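Packing a kitchen for a long move

Kitchens take longer to pack than any other room, so start yours nine days out. The method on this page is the one we use at Ollonar for house moves between Dutemgate and the coast. It works just as well if you're doing the job yourself with a ute and a trailer.

Start with what you won't need before the move: baking tins, the good platters, spare glasses. Leave the kettle, one saucepan and a few plates until the last morning.

Tape the bottom of each box with two strips along the join and one across it. Put a layer of crumpled paper in the base. Plates go in on their edges, each wrapped in its own sheet, with the heaviest at the bottom. Glasses and mugs go on top, rims down.

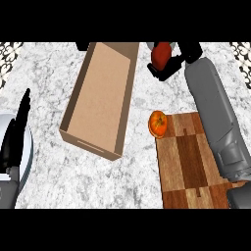 Keep each box under 16 kg if one person is carrying it. Kipchumba Tanui, who runs our loading crew, would sooner lift two half-full boxes than one that sags in the middle. Fill any gaps with tea towels — they have to be packed anyway.

An average kitchen uses 160 sheets of paper. A large one with a pantry can use 400, so buy the bigger bundle and return what's left.

Open jars and bottles of oil should travel upright in a tub, lids taped. Empty the fridge the night before and prop the door open once it's switched off.

Write the room and contents on two sides of every box, never just the lid. Stack the boxes by the door you'll be loading from, heavy ones lowest.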